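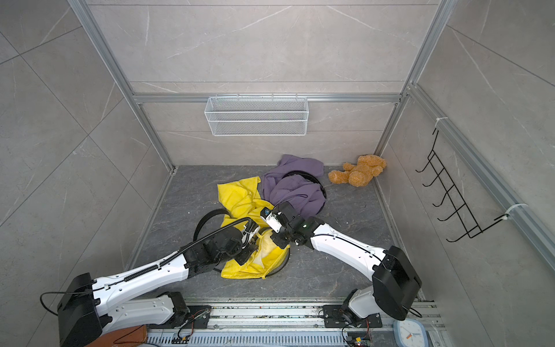
Storage in small homes is most often lost on the walls. A recent feature series on compact utility rooms, prepared with the fittings firm Stumico, considered how much clothing a household can keep off the floor when closets are full. The principle is that a wall should be ready before the sorting begins. A wire basket clipped to a crossbar and a rack of five hooks on the side wall, both still empty, offer more capacity than most families expect, while a purple garment and a teddy bear remain on the floor.

February 12, 2026
By the Home Desk

Home | Rooms | Storage | Laundry

The series recommends beginning with the largest soft items. Knitwear should be folded and placed in a basket, as hanging may stretch the shoulders. Brightly colored pieces are set apart for separate washing.

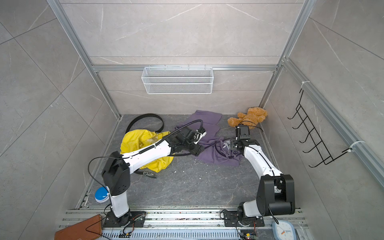
Yellow cloth, a purple garment and a belt await sorting beneath an empty wire basket.

Belts deserve particular attention. Left among clothing, they tangle with sleeves, and their buckles may snag a knit. A single hook is sufficient for each belt, which should hang from its buckle.

Osetti, a housing association with 571 apartments, adopted wall storage in its shared laundry rooms last June. Residents there are asked to clear the floor in 3 passes: clothing first, accessories second, and toys and household items last.

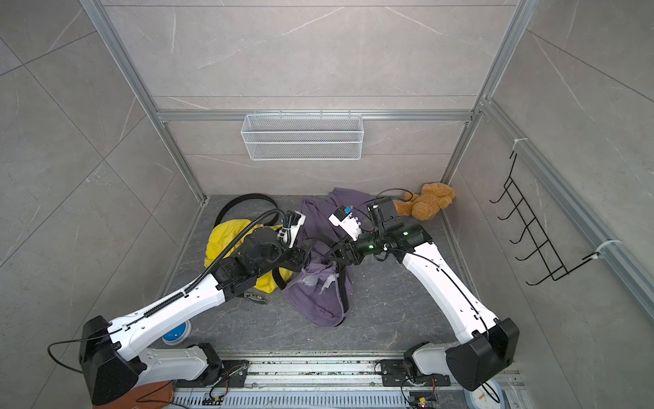 Photo: Pathirana / Home Desk

The last group is the one most often neglected. A container lid or a small bladed tool has no place among garments, and sharp items should be removed before any fabric is lifted. Lids should return to the kitchen with their containers.

Soft toys present a different question. The association advises that a toy be given a fixed place outside the laundry area, preferably on a shelf that a child can reach.

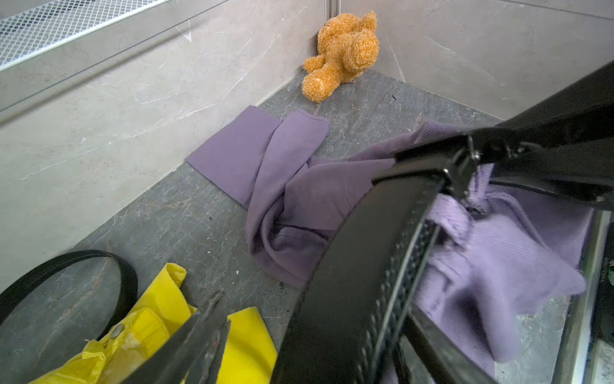

Households should also review what they keep. Garments with snaps, zippers or buttons ought to be fastened before folding, and any that need repair placed in a separate bag. Hudo, a line of hanging baskets sold in widths of 600 and 800 millimeters, includes a divider for this purpose. The narrower model suits most utility rooms.

Load limits supplied with each fitting should be observed, and hooks checked twice a year for movement.

14 comments | 38 shares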